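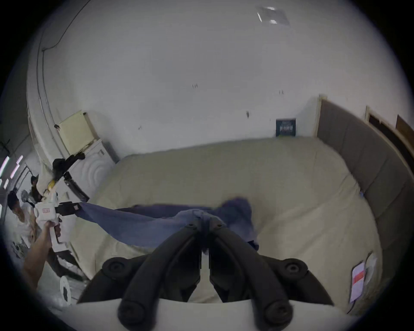 A blue cloth held at two points above the bed, with the gray upholstered headboard to the right.

Residence Services > Newsletter > Linen and Furnishings

Print this page | E-mail this page

Linen Exchange: Revised Arrangements for Drasgate and Skotow Houses

2021-03-11

Residence Services has completed its review of the linen exchange and will introduce revised arrangements in both houses at the start of the next billing period. The exchange handled 892 bags during the past term, with about 4,000 separate pieces passing through the Fang Street laundry. A considerable share of these were returned to the wrong room or could not be matched to a room at all.

Residents are asked to strip the bed fully before bagging. Sheets, covers and pillowcases should be shaken out over the mattress and folded once lengthwise. In the past term, laundry staff recovered socks, chargers, keys and one passport from inside bundled covers. Towels and personal clothing are to be kept out of the linen bag. Duvets remain in the room and are collected separately in July.

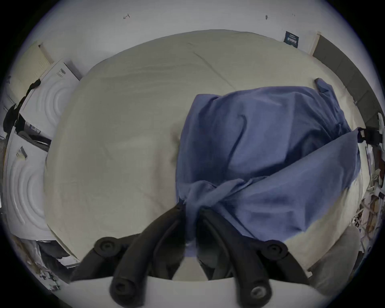

Blue fabric bunched on a beige sheet. Pieces should be opened out before they are folded.

Each bag may hold up to 20 pieces. Bags left at the exchange counter after closing will be held over to the following collection, and replacement linen will be issued at that time.

Room tags must be tied to the drawstring. Pins and adhesive tape damage the fabric and should not be used. Residents who have lost a tag may obtain one from the counter in Skotow House without charge.

The review also considered the condition of rooms at the time of exchange. Staff delivering clean linen need a clear path from the door to the bed, and they are not permitted to move personal property in order to reach it. Clothing, bags and boxes should be placed on the shelving or in the closet before delivery.
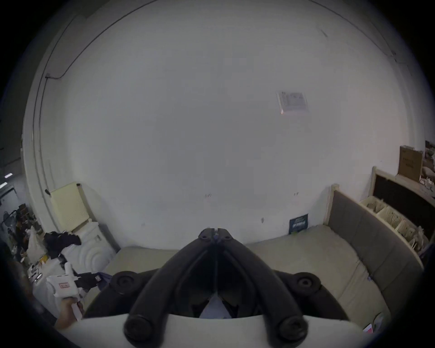 Marks on walls near the bed should be reported on the ordinary maintenance form. Residents should not attempt to paint over them. Printed notices posted in rooms by the residence are to stay in place for the full term of the agreement.

Mattress protectors of the Drestberg type will be supplied to the remaining 28 rooms that do not yet have them. Written notice will be given before fitting. Inquiries concerning missing linen may be directed to Xiaoqing Yin, Linen and Furnishings, at the Drasgate House office.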